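I gave up buying bread in February, which sounds more principled than it was. The bakery on my corner in Bestmont closed for renovations, the supermarket loaf tasted like a bath sponge, and I owned a bag of flour that had been judging me from the top shelf for a year.

My guide in all this was Custódio Esteves, who lives two floors up and used to bake for a living. He gave me a jar of sourdough starter and a single sheet of instructions in capital letters. The first line was FEED IT. The second line was DO NOT CALL ME BEFORE SEVEN. I have broken both rules.

## The starter

People give their starters names. I held out for a week and then began calling mine Ondrejka, after a landlady I once had who was also sour, also bubbly before noon, and also lived in a space too small for her. Ondrejka the starter wants flour and water every day. Go away for a weekend and she grows a layer of gray liquid on top and smells like nail polish. Custódio says to stir it back in and stop being dramatic.

I keep her on top of the fridge. The recipe books say a warm spot free of drafts, and whoever writes those has never rented in this building.

## The first loaves

Loaf one was a disc. I sliced it thin and told my sister it was crackers. Loaf two rose beautifully and then, when I tipped it out of the bowl, left half of itself behind on the dish towel. Loaf three had a hole in the middle big enough to lose a spoonful of jam in, and I did.

What finally helped was a scale. I had been measuring by cup, and my cup was a souvenir mug from the Stoltton ferry with no particular views on volume. Once I started weighing things, the dough stopped changing its personality from one bake to the next. I also stopped adding flour every time it felt sticky. It's supposed to feel sticky. You wet your hands, you swear a little, you carry on.

I let it rise for 14 hours now, overnight in the cold, and bake it in a heavy pot with the lid on. The pot cost me 19 dollars at the thrift store on Filtosa Street and weighs as much as a healthy toddler. Getting it out of the oven is the only exercise I've had since winter.

## Keeping the stuff

A homemade loaf is wonderful for a day, decent for two, and after that it can be used to prop open a window. I tried a bread box (handsome, useless) and a cotton bag, which gave me a crust I could have tiled a bathroom with.

So I'm back to clear plastic bags, like my grandmother, who washed hers and hung them over the faucet. The crust goes soft, but ten minutes in the oven sorts that out. Half of each loaf gets sliced and frozen the day after baking. I do recommend slicing first – I once went at a frozen half loaf with a bread knife and came second.

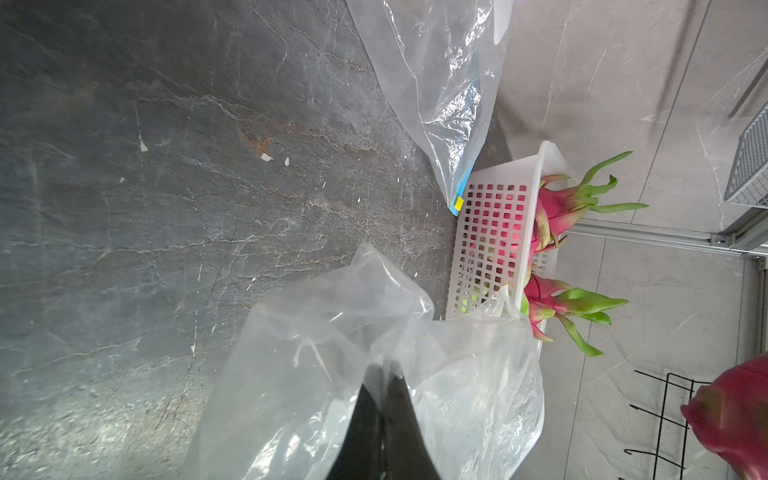
## What I'd do differently

I'd start with a smaller recipe. The one on Custódio's sheet makes two loaves, and I live alone, so for most of March the whole stairwell was eating my mistakes. The man across the hall has started taking the elevator when he hears my door.

I'd also leave the rye alone until I knew what I was doing. Rye dough has the texture of wet cement and about as much interest in being shaped.

The bakery has reopened, by the way, with new lights and a loaf that's better than mine. I bought one last week and carried it up the stairs under my coat. Custódio was on the landing. He looked at the coat, and then he asked how Ondrejka was doing, and I said she was fine.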